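Clurnstead shop talk: the wrapper
5 September 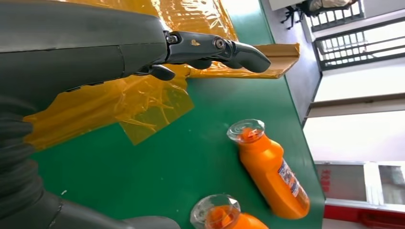
She's been wrapping gift hampers for Braletti since April and she still hates cellophane. "It remembers everything. Every fold." We talked between orders, me with a cold coffee, her with scissors in hand the whole time. Amber is the colour this season and she didn't choose it. A big sheet of it was lying over the green table, all creases, gold wherever the light hit. "People think crinkled is ruined. I like it a bit crinkled, it catches." Flat sheets look cheap to her, like a supermarket bunch of flowers.

Busy? Very. 106 hampers went out last week, about 800 due before the holidays. Premadham supplies the tea and the tins, and the tins are the trouble. Sharp rims. "You wrap it lovely, then the corner goes straight thru."

Her method, quickly. Cut long, always longer than you'd think. Stand the hamper in the middle, pull up the two long sides first, pleat with your fingers. Tape low, ribbon high. No hair dryer on this stuff, she tried it once and had to start agian.

Favourite job? A Rosenthal tea set, just one, for a retirement. "Took me my whole lunch. Didn't care."

And at home? Brown paper and string.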